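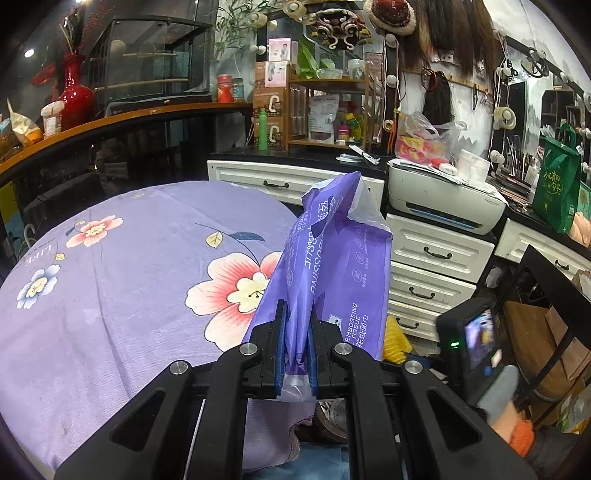

16th June. Jaw pads for the hand-held gripper, comparison, continued.

Purpose of today: decide if we keep the blue pads, or go back to the smooth ones from Cerness which we used in January. The task is clearing small waste from the round table into the bin. I like this task for pads, for the reason that the objects are soft and they have very different shape.

Setup is same as in the last entry. Flowered cloth stays on the table. I thought to remove it, but the cloth moves a little when the jaws touch it, and I want that this is in the data. Both kinds of pad were wiped before the first run.

Runs: 38 with the blue pads, then 38 with the Cerness pads. Same order of objects both times.

**Tissue package (purple, soft plastic).** It is the most difficult one. When it is full the grip is easy with any pad. When it is half used, the plastic folds between the jaws and the contact area becomes small. Best result was to take it by one end and hold it upright. With the Cerness pads it turned in the jaws 15 times, with the blue pads only twice. I closed the jaws with the same feeling in the hand, but I have no force reading, so please take these numbers with caution.

**Foam fruit net.** Almost no weight, and it comes back to its shape very slowly. Both pads hold it. The problem is at release: the net stays hanging on the blue pad, and I must shake the tool once. The smooth pad lets it go immediately. Maybe the ridges are too deep for this material.

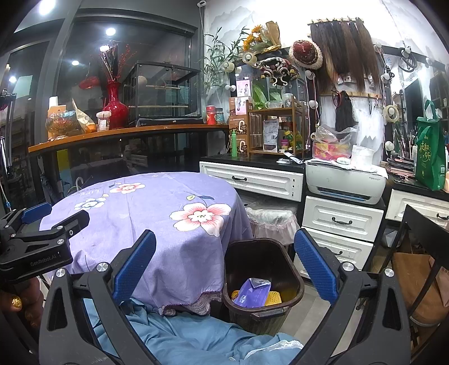

For the release I now open the jaws to the full width over the bin, also when the object is narrow. It costs a little time, but the net falls better and the jaws do not touch the rim. In the first runs I opened only half way and two times the net came back up with the tool.

Camera: exposure fixed at 400 after the lunch break. On automatic it was changing each time the tool pointed to the mirror bulbs, and the tracking was jumping. Runs before the break should be marked in the Loltness folder. I did this until file 219, the rest is still to do.

Not solved:

- Left jaw has small play when it is fully open. I tightened it, it came back in the afternoon.
- The cable should have one more clip. It pulls when I turn the wrist far to the right.
- Ionescu pads (softer, without ridges) are ordered but did not arrive. I would like to repeat only the tissue package and the net with them.

For the moment I keep the blue pads on the tool. If somebody takes it for the Minum recordings, please write which pads are mounted, and do not mix left and right, they are already worn in a different way.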